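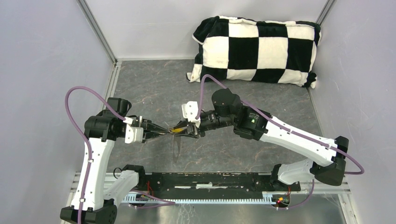 A black-and-white checkered pillow rests in the back right corner, on a gray marbled floor. Credit: Coscombe Home Desk
Comments
SHARE

Coscombe has a pillow shortage, provided you are picky about pillows.

The big black-and-white checkered kind, which has been creeping into living rooms, porches and dentists' waiting areas all over town since spring, was gone from the shelves at Guvura by lunchtime Saturday. The home goods store on Rolland Street put out 313 of them when the doors opened. By early afternoon the display held a price sign and a single tassel from something else.

The sign said $32. A few shoppers grumbled that it used to say less, then bought two.

Guvura says more are on the way in October, when a truck carrying up to 2,000 is due at the Truvodach warehouse out past the rail crossing. The store is taking names at the front counter until then. It will not hold pillows in the back for relatives of employees, according to a handwritten notice that suggests somebody asked.

For anyone who has managed to avoid the things, the look is a checkerboard that got comfortable. The squares are large, the black is black, and the white tends toward cream, especially in a house with a dog. It is a plush sort of pattern that announces itself from the street.

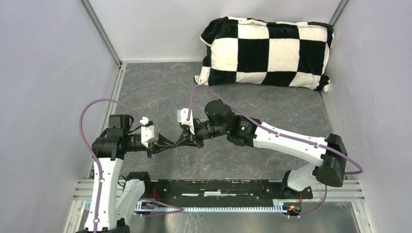
It also refuses to sit straight. Owners who stopped to talk outside the store had plenty to say about that. You prop it up, you square off the corners, you leave the room, and by supper it has settled into a slouch with one side lower than the other and a corner hanging off like a tongue. On a solid color you might never notice. On a checkerboard, where every row is practically a ruler, the whole family can see that the pillow has given up for the day.

The store's advice is to shake it by the short ends and set it down with the seam to the wall. One customer said she has had better luck turning it over and calling it a blanket.

Gray seems to be the preferred company. Guvura's flooring aisle reports a steady run on stone-look gray with pale veins, often to people with a checkered pillow already under one arm. The thinking is that a quiet floor and a plain light wall give the squares room to be loud. The aisle's display walls, also pale, have picked up a fair number of smudges from people leaning pillows on them to see.

Not everyone is on board. The Coscombe Diner, which has had a checkered floor since long before any of this, has put a card in the window reading WE WERE FIRST. Coffee is still the same price there, and the booths are solid red vinyl with no pillows of any kind.

Guvura's limit when the new shipment arrives will be 4 per household. Returns are accepted with a receipt, though the store said pillows that have been slept on by cats will be looked at individually. The waiting list is open during regular hours at the Rolland Street counter.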